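About Zolholm

We help small shops and labs buy automation without getting burned. Equipment planning, budgets, vendor quotes, delivery dates. Arms, grippers, feeders, the tables they bolt to. We don't sell any of it and take no commission from anyone who does.

Started by Wekesa Tanui and Amparo Ríos, after years on the purchasing side at Kirui, signing for machines that sat in crates. Now 3 of us full time, with Felista Rugemalira on the numbers. Small office. Plants. Too many mugs.

How a job goes

First call is free. You tell us what you want moved, packed or sorted, we tell you if the money makes sense. Sometimes it doesnt and we say so.

Then the calendar. Most budgets we see go wrong on dates before they go wrong on price. Lead times, install weeks, training days, the week your best operator is on vacation -- all of it goes on one shared calendar before anybody signs a purchase order. 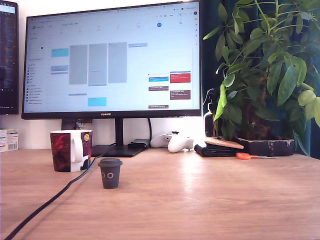
The planning desk, week view up on the big monitor.

After that a line-by-line budget. The arm is the easy line. People forget:

Fingers and spare fingers
Cabling, mounts, air if you need it
Guarding and the safety review
Operator hours while they learn
Shipping both ways on anything you trial

Felista keeps a price book, 900 lines at last count, updated every January and whenever a quote suprises us. Clients get the pages that matter to them. Flat fee for a standard plan is $2000, quoted up front, travel extra.

Trying before buying

We like a bench test before the big spend. Small parts, plain tabletop, the gripper you're thinking of paying for. Send us a few of your own parts, we put them under the fingers and write up what we saw. Round parts, thin parts, shiny parts, whatever your line runs. Two pages, no sales talk. If the fingers are wrong for your part, better to know before the order goes in. 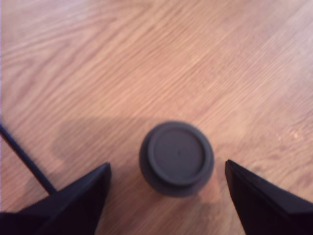

Open gripper fingers and a small round part on the wood tabletop.

Who we work with

Mostly shops under 50 people. Zotton came to us with a quote for a full cell and ended up with one arm and a better table. Grilon is on its second round, planning for next year now. 107 plans written so far, a few of them one page long and ending in "wait."

Temitope Akande joins us part time for site visits. Jaruwan Thongsuk handles leasing and trade-in questions, by appointment -- ask on the first call.

Getting in touch

Use the contact form, say what the part is and what you can spend. Rough number is fine. We answer within two working days, faster if you send a drawing.

Page last updated Wed 30 March. Fees good thru the end of the year.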